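4.3 Teaching the breakfast task

Before we get going, a friendly word about what to expect. People often ask whether the Drurik arm can make their toast yet, and the fair answer is – partly. It can learn to move a slice from toaster to board, but it still needs a patient person standing by, and it knows nothing at all about butter.

1. Unplug the toaster and let it cool right down.
2. Lay a cutting board behind the toaster, close enough that the arm needn't stretch.
3. Stand one practice slice in a slot so that a good bit of it pokes out the top.
4. Bring the gripper down over the board, fingers pointing straight down, and save this as your start position.
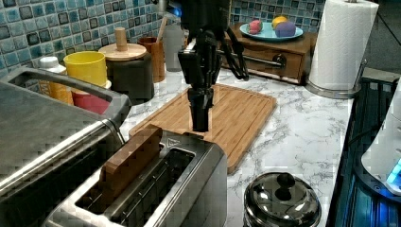
Figure 7. Start position over the board, with the slice in the rear slot.

5. Guide the arm through the whole move 2 times at an easy pace, then press Save.

NOTE: Our kitchen at Jumton logged 882 practice runs, and 87 of them ended with a dropped or squashed slice. Please don't be discouraged by a few crumbs of your own.

CAUTION: Never let the gripper reach down inside a slot. If a slice has slipped below the rim, press Stop and lift it out yourself – with the toaster still unplugged, of course.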